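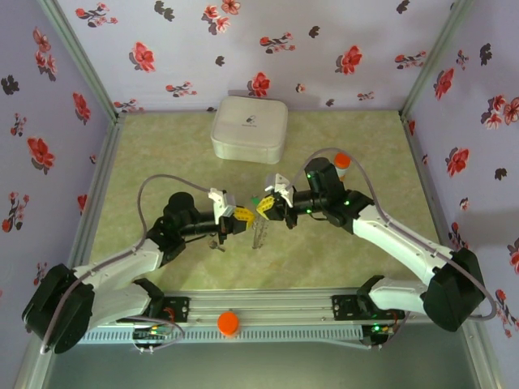

I finally did something with the floral panels! Lavender, with red and dark grey flowers scattered all over (plus leaves and some tiny blossoms), and I love them even more up than I did in the shop at Tornesstead. They were 19 dollars for the pack, and I went back for a second one the same week.

The pale green mat was a gamble. I was sure it would fight with the purple, but the mottled pattern calms everything down, and now I want that green everywhere, starting with the hallway.

The white box with the rounded corners is my other favorite. It has a proper lid, so it looks tidy near the back wall whatever I end up keeping in it. Buttons, probably, or the seed packets I keep promising to sort.

Next up is the shelf, which I'm hoping to paint in October. Red, to go with the flowers? I've got 2 sample pots and can't stop looking at them!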